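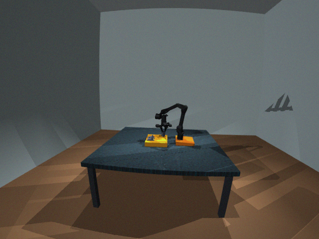

Despina Kolev reckons I should have stopped at the second coat of paint. She left a comment to that effect under my last post, and added that a box room is a box room and no amount of fiddling will make it anything grander. She may have a point, but I'd already bought the shelf brackets by then, so on we went!

If you missed the last one: we moved to Stovolden in the spring, and the smallest room upstairs has been a dumping ground ever since. Coats, the ironing board, a rolled-up rug that doesn't fit anywhere, all the boxes marked MISC in my own handwriting (thanks, past me). I wanted somewhere to sit and write letters and do the household paperwork without clearing the kitchen table first. Every evening it was the same, shove the post to one side, eat, shove it back, lose the one bill that mattered.

So, the paint. I went for a grey-blue called Pleltia, which looked soft and friendly on the little card and came up like a battleship on the first wall. I nearly cried. I had a cup of tea, did the second wall anyway, and by the time the lamp was on in the evening I'd completely changed my mind. It's a lovely colour at night. In the morning it's a bit stern, but then so am I.

The room only has one window and it faces the side of next door's house, so whatever you do in there it's going to be a touch gloomy. Everyone told me to paint it white. My sister told me, my mum told me, the man in the paint shop told me while he was mixing the blue. I had a white box room in the old flat though, and it didn't look bright at all, it looked like the inside of a fridge with the door shut. If a room's going to be dark I'd sooner it was dark on purpose.

The desk was the big argument. There's a gap of 374 centimetres if you count the whole run from the door round to the chimney breast, which sounds enormous until you remember there's a corner in the middle of it and you can't put a desk round a corner unless you buy a corner desk, and I can't stand corner desks. You always end up facing the wall like you've been naughty. In the end I got a plain little table second-hand for 40 pounds from Mladenović's, the place behind the station with the wardrobes out on the pavement. He threw in a chair with a wobbly leg. I've glued it, and it wobbles a bit less, and I sit on it with care.

What I hadn't thought about was sockets. There's one in the whole room, behind the door, so the lamp lead now runs along the skirting like a garden hose. I've tacked it down with those tiny clips that come in a bag and ping off into the carpet. I was still finding them on Friday, mostly with my feet.

Then the shelves. I put them up myself with my dad's old drill, and the first one came out with a slope on it you could roll a marble down. Took it off, filled the holes, tried again a hand's width higher, and now it's straight enough as long as you don't look at it next to the door frame. The cookery books have gone up there for now, which makes no sense at all, but the kitchen's glad of the space.

The rug did fit in the end, by the way! It goes in longways with one end folded under the bookcase. I'm not asking for opinions on that.

Still to do: a blind, something for the bare bulb, and a proper sort-out of the MISC boxes, of which I've managed 2. One had our old curtains in it and the other was entirely takeaway menus and a single glove. I've seen a blind I like in the Polik sale, mustard yellow, and I can't work out whether it'd be cheerful against the blue or just loud. If anyone's got a yellow blind in a dark room, tell me how you get on with it in the mornings. Despina, you've already voted, I know what you think.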